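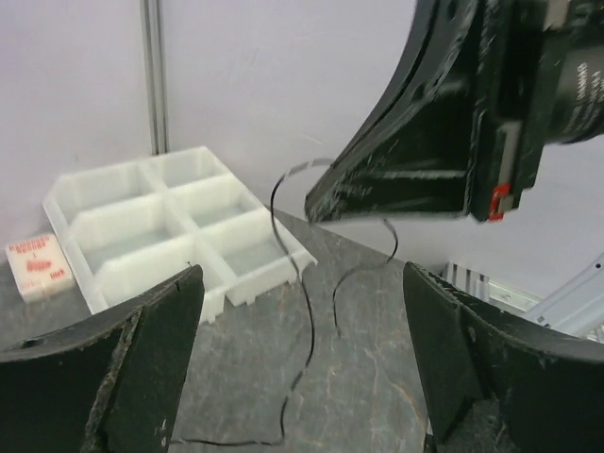 Plarker is a word list for wear and tear: scuffs, dings, chips, nicks, rubs, bloom, crazing and all the other lovely words people reach for when a thing is no longer new. It grew out of a simple annoyance, that ordinary dictionaries give you "scratch" and "mark" and then leave you to it. Take the pale grey scratches on the black finger on the left, and then the chipped edges of the same piece. Most English speakers would use a different word for each, many would have a third for the white dust marks on the black housing higher up, and a fair few would have a word their gran used that you won't find in any dictionary on your shelf. We wanted those words written down in one place, with the places they come from and the things they get said about.

What is in it

There are 700 entries in this release, covering 222 headwords. An entry is one person's use of one word, so a popular headword like "scuff" has plenty of entries and a rare one like "fretted" might have a single entry (we kept those, they're some of our favourites!).

The main file is entries.csv, UTF-8, comma separated, with a header row. The columns are:

headword: the word in its plainest form, lower case
as_said: what the person said or wrote, spelling left alone
material: wood, paint, leather, plastic, china, cloth, metal, paper, stone or other
kind: surface, edge, hole, stain, fade or shape
region: where the speaker says they learned the word, in their own terms
example: one sentence using the word
note: anything else, often blank

A second file, senses.csv, ties headwords that people treat as the same. "Ding" and "dint" are linked there, with a strength from 1 to 3. "Dent" is linked to both, and I could talk about that one all evening.

How the words were gathered

We had 31 contributors. Each got the same printed sheet and was asked to go round their home or workplace and write down the word they would use for any damage they saw, before looking anything up. Zubaida Chaudhry ran the sheets and typed up most of them. Wekesa Muriithi recorded the spoken sessions, where people who hate filling in forms could just chat, and those sessions gave us the best material by miles. Bookbinders, it's worth knowing, have a word for absolutely everything. "Foxed", "bumped", "cocked", "shaken", "sunned" – we got all of those from one person before the kettle had boiled.

The sheets came in during December and the list was frozen on 31 December 2019. Words sent after that are in the folder called later and haven't been checked.

Checking

Genowefa Zieliński and Doğukan Eren each labelled the kind column on their own, for 100 entries picked by a script, and then compared. They disagreed most on stain against fade. A tea ring is easy, but what do you do with a curtain that has gone yellow along the fold? In the end we let an entry carry two kinds, split by a semicolon. If your code expects a single value there, please split first.

The region column is messy on purpose. "Hull", "my dad's side" and "the shop where I trained" are all real values. We did try tidying it into counties and it lost half its charm and a good part of its meaning, so it went back.

Known gaps

Cloth is thin. We have "bobbled", "pilled" and "laddered" and not a lot else, which can't be right, and we would love to hear from anybody who mends clothes for a living. Stone is thinner still. There is nearly nothing from Wales or Northern Ireland. Rude words are kept, and they're flagged in the note column with the word strong.

Using it

Load entries.csv with anything that reads a table. The small lookup script in the tools folder, flirkiler, takes a word and prints its neighbours:

python flirkiler.py scuff

It also takes a material, so you can ask what people say about leather alone. Napaporn Ratanaporn wrote it and is happy to get bug reports.

Please share the list, change it and build on it, and keep the contributors file with it when you do.

To do

Sort out "crizzled" and "crazed".
Add plurals to the lookup.
Find out who said "snaggy" on sheet 31.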